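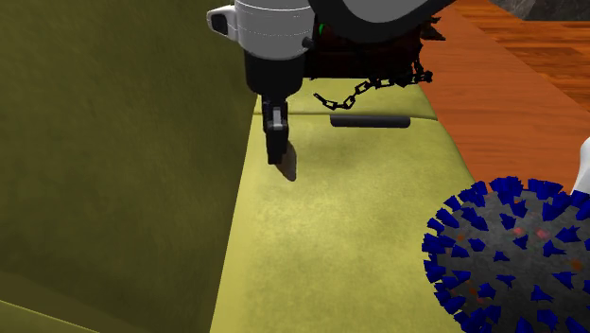 Plirard seat cushion, pale yellow-green, on an olive-green sofa

Plirard Replacement Seat Cushion

The Plirard is a made-to-size seat cushion for sofas with a removable seat. It is sold as a complete cushion with core, wrap and zippered cover, or as a core and wrap only if you want to keep the cover you have. All parts are cut and sewn at the Ombridge workshop.

Most people order because the old foam has gone flat in the middle while the sofa itself is still sound. Before ordering, take the cushion off and press on the deck underneath with your hand. If the deck sags or a spring has come away, a new cushion will sink into the same spot and the sofa should be repaired first. We sell webbing by the yard and spring clips on the Repair Parts page.

Core options

Soft: a foam core with a thick fiber wrap. Good for lounging and for deep seats. It needs to be turned and patted back into shape more often than the others.

Medium: the standard core, sent if you make no choice. It suits most sofas that are used every day.

Firm: a denser foam with a thin wrap. Easier to get up from. Some customers find it too hard for the first month or so, and it does ease with use.

You can mix cores on one sofa at no extra charge. Write the position of each cushion in the notes box (left, center or right as you face the sofa).

Covers

The standard cover fabric is the Gikasov plain weave, a polyester and cotton blend. It is rated to 4,000 cycles on our own zipper and seam test, where the cover is opened, closed and pulled at the corners by hand. The rub count is a separate figure and is listed with each fabric swatch.

Covers are sold in solid colors. Colors look different on different screens, so order a swatch if you are trying to match or set off the rest of the sofa. A cushion in a lighter shade than the frame and arms is a common order – it is also the easier route when the original fabric has been discontinued or has faded. We do not dye to match.

How to measure

Measure the space on the sofa, not the old cushion. Old cushions shrink at the corners and bulge in the center.

Width: arm to arm at the deck, then divide by the number of cushions.
Depth: from the front edge of the deck to the point where the back cushion meets the seat.
Thickness: measure the old cushion at the seam on its side.

Give us the sizes as measured. We add the allowance for a snug fit ourselves. For T-shaped or rounded cushions, send a paper pattern with the top side marked.

Care

Machine wash the cover cold with the zipper closed and hang it to dry. Put it back on while very slightly damp if it feels tight. The core and wrap should not be washed – spot clean with mild soap and let them air out fully before the cover goes on.

Ordering and delivery

Orders ship in up to 20 working days. Cushions are packed under vacuum and need a day to reach full height. Cut cores cannot be returned, but covers in standard sizes can be exchanged if unused. Customers of the former Subramaniam upholstery shop can quote their old pattern number in place of measurements. We kept the whole pattern file when we took over the shop, 1,137 patterns in all.

Prices and swatches last updated March 2026.

Category: Living Room > Cushions & Covers > Made to Size
Share (14) | Comments (3)
Contact Ombridge | Shipping | Returns | © Ombridge | Back to top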